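Workroom > Tables & Desks > Narrow Tables > Bivano
Filed under: small rooms, sewing, homework, light finish

Bivano Narrow Table by Flirimetti

We have been wanting a table like this in the shop for years, and we are so glad it's finally on the floor. The Bivano is a long, slim work table with a pale top and a plain black steel base, made for people who need a proper place to sit and do something but don't have a whole room to give to it. It goes under a window, behind a sofa, along a hallway wall, or at the foot of a bed, and you can still get past it with a laundry basket on your hip.

The top is 60 inches long and 18 inches deep. Eighteen inches sounds skimpy on paper, we know! Sit down at it, though, and there is room for a laptop with a notebook beside it, or a sewing machine with the fabric running off to the left, or a jigsaw puzzle if you pick one of the long skinny ones. What you give up in depth you get back in length. Two children can do homework side by side and only argue a little.

What people use it for

Mostly hand work, judging by what we hear at the counter. Mending, card making, wrapping, sorting seed packets in February when there's nothing else a gardener can do. The light top is lovely for this kind of thing. Pins show up on it, dark thread shows up on it, and a dropped bead has a fair chance of being found again. White paper is the one thing that can get a bit lost, so if you do a lot of drawing you may like a gray or green mat on top.

It also makes a very good second surface in a kitchen that has run out of counter. Keep a board under anything you're cutting and a trivet under anything from the oven. The finish is happy with crumbs, flour and the odd splash, but it is not a chopping block and we'd hate to see a knife line across it.

The base

Flirimetti sells the top with its own Tesfamariam base, a pair of square steel end frames joined by one rail along the back. We like that the rail is at the back. There is no bar across the front for your knees to find, and you can slide along from one end to the other in a rolling chair without stopping. Each foot has a leveler you turn by hand, good for old floors and for the edges of rugs. The base comes in black only. We asked about white and were told maybe next year.

The table is rated for 100 pounds spread over the top. A sewing machine, a heavy printer, a row of cookbooks, all fine. Please don't stand on it to change a light bulb, and don't let anybody perch on one end.

Putting it together

It arrives in 2 cartons, the top in one and the base in the other, and they don't always come on the same truck. Wait for both before you open anything. The hex key is taped inside the lid of the base carton (check there before you call us, lots of people miss it). Lay the top face down on a blanket, set the end frames over the holes, start every bolt by hand, and only then go around and tighten. If you tighten the first frame all the way before fitting the rail, the last bolt will fight you. It took us almost 18 minutes the first time, with a break to find the blanket.

Turning it right side up is much easier with a second person. It's the length, more than the weight.

The pale finish up close
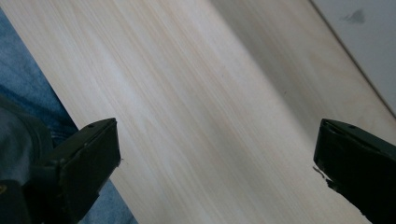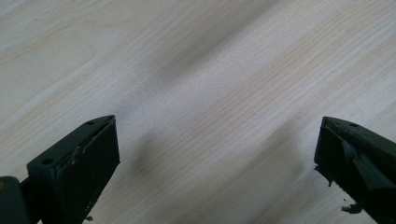
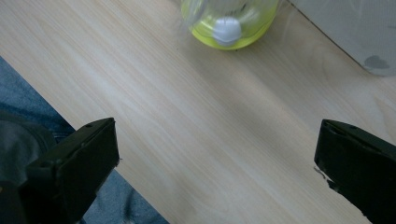 Color is the question we get most about the Bivano, and the answer changes a bit with the time of day. By a bright window the top can go almost white in places, then look creamy beige again where a shadow falls on it. Put it next to oak and it will look very blond indeed; put it next to a white wall and it warms right up. The grain is fine and quiet, in long straight lines that all run the same way, with slightly warmer bands mixed in with the paler ones, and we think it's the nicest thing about the table. It means a runner or a cutting mat laid square to the edge looks square, and a crooked one bugs you until you fix it. If you are matching shelves, go by the warmer bands.

Looking after it

A soft cloth, barely damp, then a dry one, wiping along the grain. No scouring powder and no rough sponges. Ink should come off if you get to it early with a drop of dish soap. Craft glue is best left to set and then lifted with a plastic scraper held nearly flat. A table parked in strong sun all year may change color a little, so shift your lamp and baskets now and then to keep the change even.

Goes well with

The Clarkthorpe stool tucks fully under the top and has a seat wide enough to be comfortable for an evening. The Clarkthorpe drawer unit fits too, at either end, though with the drawer unit in place you lose room for the second chair. Neither one is included with the table.

Good to know

Top: 60 x 18 inches, pale wood-grain finish
Base: Tesfamariam steel frames, black, with hand-turned levelers
Load: 100 pounds, evenly spread
Ships in: 2 cartons
Assembly: needed, hex key supplied
For use: indoors, dry rooms

One Bivano is set up by the front window of the shop with a chair pulled up to it. Bring your sewing, your laptop or whatever you would be doing at it, and sit as long as you like.

Page updated April 17, 2023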